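Section 5. Setting Up and Looking After the Two-Arm Sorting Cell 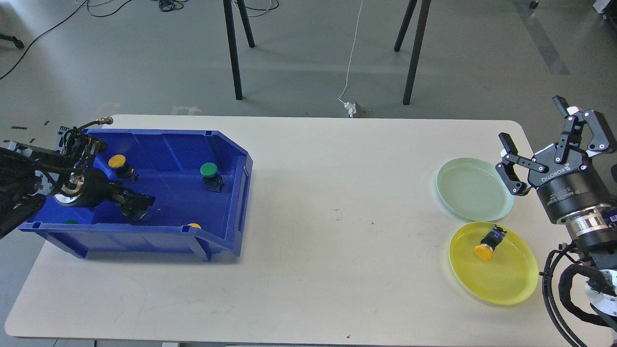 Issue 3, page 39

5.1 Scope

This section covers the daily set-up, routine care and minor repair of the two-arm sorting cell at the Vukbridge site. It applies to the push-button sorting task, in which parts are picked from a blue bin and set down on coloured plates. It does not cover the programming of new tasks, which is dealt with in Section 8, or the replacement of an arm, which is reserved for Eltent service staff.

In this section, "left" and "right" are given as seen by a person facing the table from the operator's side. The arm that works over the bin is the left arm. The arm that works over the plates is the right arm and carries the Robotiq adaptive gripper. The two grippers are of different types and their spare parts must not be exchanged.

5.2 Persons permitted to carry out the work

Daily set-up (5.4) may be carried out by any operator who has signed the cell register. Monthly care (5.6) and the repairs in 5.7 may be carried out only by a person named below.

Tharushi Seveniratne's entry in earlier issues was misspelt. The correct entries are:

Tharushi Seneviratne — cell supervisor
Norbert Balogh — mechanical maintenance
Krystyna Cieślak — electrical maintenance

5.3 Before starting

CAUTION: Both arms can reach the middle of the table. Do not place hands, tools or paperwork on the table while either arm is powered.

1. Read the last entry in the cell register. If a fault is shown as open, do not start the cell.
2. Press the emergency stop on the control panel and confirm that both arms show as stopped on the screen.
3. Walk round the table. Cables on the floor behind the table must lie flat and must not cross the operator's path.
4. Check that the white power adapter behind the table is fully home in its floor outlet. Do not use this outlet for any other equipment.
5. Wipe the table top with a dry, lint-free cloth. Small dark marks that do not come away may be left. Raised marks or loose grit must be removed.

NOTE: Solvent cleaners must not be used on the table. They leave a shine which upsets the part-finding software.

5.4 Daily set-up

5.4.1 The bin

1. Place the blue bin on the left half of the table with its slanted lip to the right.
2. Push the bin gently against the locating strip and check that it does not rock.
3. Load the push buttons by hand. Yellow and green caps may be mixed. Parts may stand or lie in any position, but no part may rest on top of another at the start of a run.
4. Do not load more than 14 parts. A fuller bin will not stop the cell, but parts lying close to the walls are more likely to be missed.

NOTE: A part lying hard against the front wall may be almost hidden from above. The left arm is not expected to pick such a part at the first attempt. See 5.5.

5.4.2 The plates

1. Place the pale green plate on the right of the table, on the side away from the operator.
2. Place the yellow plate on the operator's side of the green one and slightly further to the right.
3. Check that both plates are clean and free from cracks. A cracked plate is to be thrown away and replaced from the Dellano stores box.
4. Confirm on the screen that each plate has been found. The plate outline turns solid when this is so.

Yellow-capped parts are assigned to the yellow plate and green-capped parts to the green plate. The assignment is held in the task file and must not be changed by moving the plates. If the plates are exchanged, the cell will continue to place by colour and will move the right arm to a position that has not been checked for clearance.

5.4.3 The arms

1. Release the emergency stop and press Reset.
2. Select Home. Keep clear of the table until both arms have come to rest.
3. Select Gripper Test for the left arm. The two fingers must close fully and open again without a pause.
4. Select Gripper Test for the right arm. The jointed fingers must move together. If one lags behind the others, stop and go to 5.7.2.
5. Select Slow Run. The cell will move at 10 per cent of full speed.
6. Watch one complete cycle with a hand on the emergency stop. Pay attention to the coiled cables on the left arm as it lowers into the bin — no loop may touch the bin wall.
7. If the cycle is correct, select Full Run and sign the register.

5.5 During a run

The cell does not need constant attendance, but an operator must remain within sight of it. The following are normal and do not call for action:

A part lies on its side on the plate. The software accepts any resting position so long as the whole part is within the rim.

The right arm waits above a plate with its fingers open while the left arm is in the bin.

The left arm makes a second attempt at the same part.

The following call for the cell to be stopped:

A part has fallen on the table or the floor.

The left arm has made three attempts at the same part. Stop the cell, move the part away from the wall by hand, and restart from Home.

A plate has moved. Stop the cell and repeat 5.4.2.

CAUTION: Pause is not a safe state. Use the emergency stop before reaching over the table for any reason, however brief.

5.6 Monthly care

Monthly care takes place with the cell isolated at the wall and the isolator locked. The person doing the work keeps the key.

1. Left arm mounting. Inspect the grey bracket at the base and the small fittings on it. Tighten any that turn by hand, using the torque tool kept in the cell cupboard. Record the number of fittings tightened. If the same fitting is loose in two successive months, report it to Norbert Balogh.
2. Left wrist. Wipe the round flange and the body of the gripper. Look for a gap between the two. None is permitted.
3. Left cables. Run a gloved hand along the coiled cables and the short cable connector at the top of the assembly. The connector must not move in its seat. Replace any cable with a split or flattened sleeve.
4. Right wrist. Wipe the silver coupling and the blue and black sensor ring with a dry cloth. Do not press on the ring or rest a tool against it.
5. Right cables. The thick bundles along the arm are meant to hang in a loop. Do not tie them tight to the arm. A bundle without slack will pull on the sensor and give false readings.
6. Right gripper. Work each finger through its travel by hand, slowly and without force. Remove dust from the joints with a soft brush.
7. Table. Check that the table is level in both directions and that it has not moved from the marks made at installation.
8. Stand. Check that the four black metal legs of the stand beyond the table sit firmly on the floor. Any movement of the stand means that the cell must be calibrated again (Section 6).

The sensor reading for the right arm must be reset to zero after steps 4 to 6. With the gripper empty and the arm at Home, select Sensor, then Zero, and wait for the value to settle. If it has not settled after 100 seconds, leave the cell out of use and inform Krystyna Cieślak.

5.7 Minor repair

5.7.1 Left gripper drops parts

1. Isolate the cell.
2. Clean the inner faces of both fingers with a damp cloth and dry them.
3. Inspect the faces for wear. If the surface pattern can no longer be felt, change both fingers as a pair.
4. Restore power and repeat Gripper Test.
5. Make one Slow Run with a single part in the bin. If the part is dropped, check the connector as in 5.6, step 3.

NOTE: The square bases of the push buttons are harder to hold across the corners than across the flats. An occasional drop from a corner grip is not a gripper fault. Enter it in the register under "handling".

5.7.2 Right gripper finger lags or sticks

1. Isolate the cell and brush out the joints of the affected finger.
2. Move the finger by hand. If it moves freely, restore power and repeat Gripper Test.
3. If it still lags, do not take the finger apart. Remove the complete gripper at the coupling, supporting its weight with the other hand, and fit the spare.
4. Reset the sensor as described in 5.6.
5. Label the faulty gripper with the register entry number and send it to Szekeres for repair.

CAUTION: Unplug the gripper cable before loosening the coupling screws. A gripper left hanging by its cable will damage the connector on the arm side as well as its own.

5.7.3 Plate not found

Check first for reflections. The yellow plate lets light through and is the more often affected. Lower the blind on the window side and try again. If the plate is still not found, wipe it, turn it a quarter turn and repeat 5.4.2, step 4. A plate that fails after this is to be replaced.

5.8 Records

Every stop, repair and monthly check is to be entered in the cell register on the day it takes place. Entries are made in ink and signed. Kamrul Weerasinghe holds completed registers and issues new ones on request.

Changes in this issue: 5.2 corrected; 5.5, limit on repeated attempts added; 5.7.2, step 5, repair address changed to Szekeres.

Approved for use: Rory Gillies, 17 Jan 2022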